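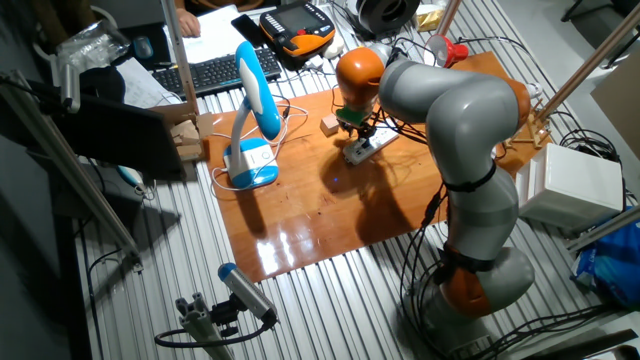 有人在上一条下面问：换个灯位成功率就往下掉，那策略学到的到底是开关的位置，还是影子的位置？

问得对，我们这两周做的就是这个。结果不大，分几条写一下。

任务很简单：机械臂从排插上方下来，按指定的那个开关，按完抬起。策略的输入是腕部相机图像和关节角，没有深度，也没有力反馈。底座位置固定，排插每次重新摆，角度随机。

基线用 60 条示教，全部在同一种灯光下采。换灯之后，最常见的失败是夹爪停在开关旁边往下压，压到外壳上。位置偏得不多，但是偏的方向很一致，跟着灯走。灯从左边移到右边，落点也换一边。

一开始怀疑标定，重新标了一遍，没有变化。后来把腕部图像里的影子区域涂成桌面颜色再喂给策略，预测的落点明显移动；把排插本体涂掉一部分，反而移动得少。到这里基本可以确认，策略拿影子当了距离的线索。

这个线索在训练集里确实好用。灯不动的时候，夹爪离桌面越近，影子和手指靠得越拢，比看开关的纹理容易学。所以训练损失很漂亮，验证损失也很漂亮，验证集用的也是那盏灯。
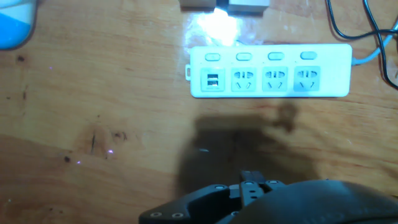
Flatero 是我们给这套处理起的名字，做法是在训练时对影子和反光单独做扰动，物体本身不动。先分割出桌面，再在桌面区域里改影子的形状、深浅和方向，夹爪和排插的像素保留原样。难的是分割。大块的影子从排插下缘一直铺到夹爪那边，边缘不规则，还叠着木纹里本来就深的色带，单看亮度分不开。排插上方桌面那片白色反光也一样，里面几乎没有纹理，分割网络经常把它并到白色外壳里去。后来我们给反光单独留了一个类别，才稳定下来。

训练数据还是那 60 条，没有加新的示教。另外采了 30 条换灯位的数据，只用来测试，不进训练。每组换 3 个随机种子。

结果：原灯位下，Flatero 和基线差不多，略低一点，在种子之间的波动范围以内。换灯位以后基线掉得厉害，Flatero 掉得少，三个种子的趋势一致。具体曲线等整理好再放，现在的图坐标轴都没统一。

对照组里有一个值得说。普通的全图颜色抖动也有帮助，但很有限。它把影子和桌面一起变亮变暗，相对关系没变，策略照样能用影子估距离。这一点我们事先没想到，白跑了几天才想明白。

还有人问为什么不直接上深度相机。可以上。亮面漆的木板和白色塑料对我们手上那台深度相机都不友好，近距离空洞很多。另外 Clillen 那边的部署方案里腕部只留了彩色相机，我们得按这个条件来。

也有人建议把桌面换成哑光的。我们试过铺一层布，基线马上好了不少。但是 Villanueva 项目的验收场地就是亮面桌，不会为了我们换，所以板子继续用这块。

已知的问题：
影子完全盖住目标开关的时候，Flatero 也会犹豫，在上方来回小幅移动，有时超时。
线缆绕到排插旁边时，细的影子分割不出来，目前当作线缆处理。
指示灯亮着的开关没有单独测过。
排插换型号没有测。只在一种排插上成立的结论，我不想往大了说。

有一个数字可以先给：训练时间比基线多约 2 小时，主要花在在线扰动上。扰动可以提前离线算好存下来，但磁盘占用上去了，我们暂时没这么做。

复现方面，代码 9 月前后放出来，分割部分的标注一起放。示教数据要等 Solesberg 那边走完流程，时间说不准。

如果你也在做腕部相机的模仿学习，建议先做一个检查：把灯挪到另一侧，其他都不动，看落点往哪边偏。不用重新训练，用手上现成的策略就能测。记得把挪灯前后的排插位置对齐，我们第一次没对齐，那组数据后来整个作废了。

下一步测两盏灯同时开，影子会有重叠。有结果接着在这条下面更新。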